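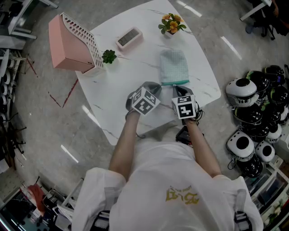

Hand-held grippers with printed marker cubes in use at the cloth-handling table.

Gripper comparison enters its second stage

The Manipulation Program at Fenudia has completed the first stage of its comparison of hand-held grippers, and the second stage will begin once the results have been reviewed with our partners at Flenis. The work forms part of the Hoani project, which is concerned with the handling of cloth and other soft household goods.

Two fingertip designs were assessed during December. The first, designated Pomemwood A, has a flat pad with a firm backing. The second, Pomemwood B, uses a softer pad of the same width. Operators worked with a gripper in each hand and were asked to take hold of a folded cloth at its bound edge, lift it, open it and return it to the table. Position was recovered from the square markers on the cube mounted to each gripper.

A total of 2896 trials were recorded, of which 662 were set aside owing to incomplete tracking. Most of these losses occurred when the operator's wrists were turned inward and the marked faces were hidden from the camera. A revised mounting angle for the cubes has been drawn up and will be fitted to both grippers before further recording.

Operators favoured the softer pad for single layers of fabric. The firmer pad was judged easier to control on thick hems and binding, and showed less wear at the tip. Neither design has been ruled out at this point, and both will be carried forward.

The second stage will comprise 300 trials for each design, using towels, pillowcases and light garments. Cable routing at the gripper handle will also be reviewed, several operators having reported that the lead restricted movement on the right-hand side. Sessions are limited to 70 minutes, including calibration.

Staff wishing to take part as operators should register with the program office. Prior experience with the equipment is not required, and training will be provided at the first session.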